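Grirmont opens its library of hand-guided robot demonstrations

Sturkau, 18/03/2020 - Grirmont, the robotics workshop of the Nonusero group, today released 3123 recorded demonstrations of bin picking to universities and technical colleges. In each recording, an operator steers a robot arm by remote control while it picks up bar-shaped blocks from a metal bin.

The recordings were made by five operators at the Sturkau workshop, and the last of them was completed in December. Each operator had two days of practice on the controls before any recording was kept.

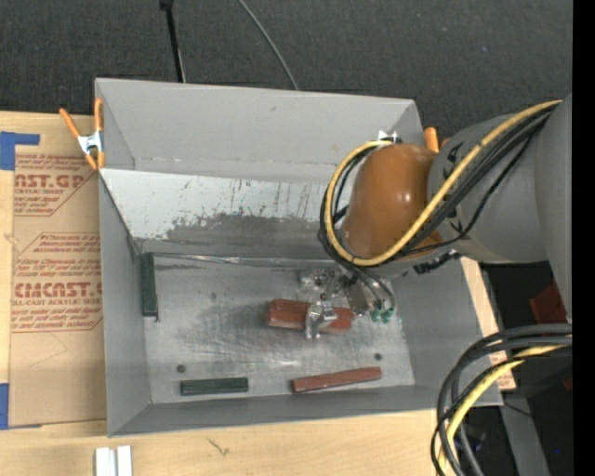
"A skilled operator slows down near the wall of a bin without thinking about it," said Romana Slanina, head of the programme. "We wanted those small corrections to be kept in the record, including the attempts that failed."

Failed attempts are marked as such and may be left out by users who do not need them. The release also contains the operators' written notes, edited by Igor Tichý.

Colleges may apply for access free of charge. Commercial licences are handled by Gagnon, the group's sales office.

Press contact: Štěpánka Matoušek, Nonusero, Sturkau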